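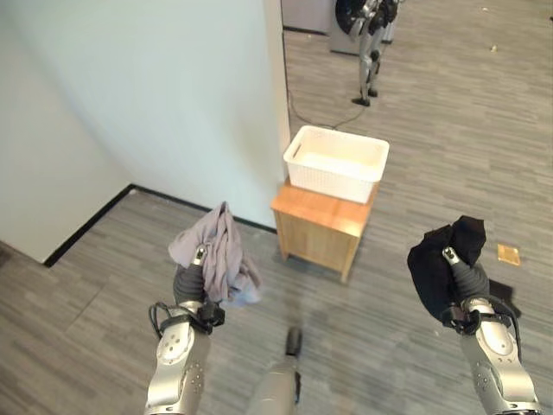 Week 8 notes: who decides what happens next?

Last time we got as far as grasp detection and I promised we'd climb up a level, so this week is all about the task layer. Bring your laptop and the Skunura repo, and please pull before class (I moved the planner folder again, sorry!).

Start with a situation we keep running into on the laundry task. The robot has a light cloth in its left gripper and a black one in its right, and there's a white basket a little way off on top of a small cabinet. What should it do next? You and I would walk over and drop them both in, and we wouldn't call that a plan. The robot needs one, and somebody in this room has to write it.

The state first. In our planner it's a handful of facts:

holding(left, cloth_a)
holding(right, cloth_b)
on(basket, cabinet)
base_at(start)

Notice how much I left out! I don't say how the cloth hangs, or which corner sticks up, or where the folds are. For deciding the order of things, the planner doesn't care. The controller cares a lot, and that's where most of last year's bugs lived: people stuffed geometry into the planner, the state space blew up, and a search that should expand 41 nodes was expanding 1,755. Keep your facts boring.

Now the actions. You need move_base(to), reach_over(arm, target) and release(arm). Each gets preconditions and effects, same format as the Tsolakis handout. Vija Priedītis asked me after class why release needs its own precondition when the hand is obviously already over the basket. Good question. Obvious to you, Vija! The planner will happily let go of a cloth over the carpet if you never told it not to, and then it'll report success, and it'll be right by its own rules.

Then both arms. Can they go at once? With a small basket I'd say no, do left then right, and put a lock on the space above the basket so one arm has to wait for the other. It's slower and I don't mind. If you want to try them together for extra credit, run it in simulation first, with the self-collision check switched ON, and show me the log.

One more thing, on perception. Dangling cloth sits right in front of a head camera and blocks part of the view, so the basket estimate can jump around while you carry. Don't replan on every jump. Keep the last good pose, let it age, and only ask for a new one when it's older than your limit. I use 1,000 milliseconds when the base is still. Iason Papadakis uses something shorter while driving, and his version is in the Plumgate branch if you'd like to compare.

For next week:

Write the three actions out in full, with preconditions and effects. Draw the plan your search returns from the state above. Then delete one precondition, run it again, and tell me in a paragraph what went wrong (pick a good one, I enjoy reading these).

Office hours are the usual time, in the Stanness room.

Print this page
E-mail this page

Recent handouts
Week 7: Grasp detection on soft things
Week 6: Frames, transforms and why your arm points backwards
Week 5: Behavior trees, a first look
Reading logs the slow way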